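Jilley started with 2 tables and a borrowed garage, and we like to think it still feels that way when you walk in. Torben Ackermann and his brother Dirk were fixing up their aunt's dining table one March, a neighbor asked if they'd do hers next, and it sort of grew from there. These days there are 12 of us in the old Wiegand building, and we make and restore wooden tabletops for kitchens, classrooms, and workshops.

What we love most is the grain. Jeanie Mackay, who looks after finishing, will happily keep you half an hour over a single dark streak — whether to let it run the full length or turn the board — and we've learned to bring coffee.
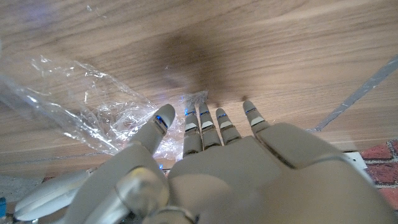 She's usually right, too. Every top gets sanded by hand before any oil goes on, and we keep a spare tin of the same oil with your name on it for later touch-ups (please do call and ask for it!). Old tables are just as welcome as new orders, scratches and all. Come by any morning after nine, and Gudrun will show you around.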